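Documentary on Drurkgate Water Supply to Screen in September 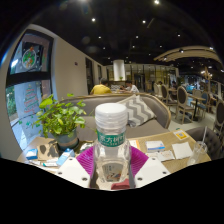 A bottle of water held in a gripper over a light wooden tabletop.

Last updated: 30 Jun 2019

Print this page | E-mail this page

The feature documentary "Makowska" will receive its first public screening at the Velteo Cinema in Drurkgate this September. I have followed the production on this blog for 3 years and am pleased to confirm that the final cut, at 80 minutes, has been delivered to the distributor, Roltano.

The film concerns the Makowska housing district, where residents of 58 households relied on delivered drinking water while the local mains were replaced. It is told almost entirely through interviews recorded in kitchens and stairwells. There is no narrator, a decision I questioned in an earlier post and now consider correct.

Admission to the premiere is free, but seating is limited to 100 and places must be reserved through the cinema box office. A discussion with former residents will follow the screening. Subtitles will be provided – the sound in two of the stairwell interviews remains difficult to follow.

Further showings in neighboring towns are under discussion with Roltano. Dates will be listed on this page once they have been agreed. Schools and community groups wishing to host a screening should write to the distributor directly, stating the size of the room and the projection equipment available.

Contact | Copyright 2019, all rights reserved | Back to top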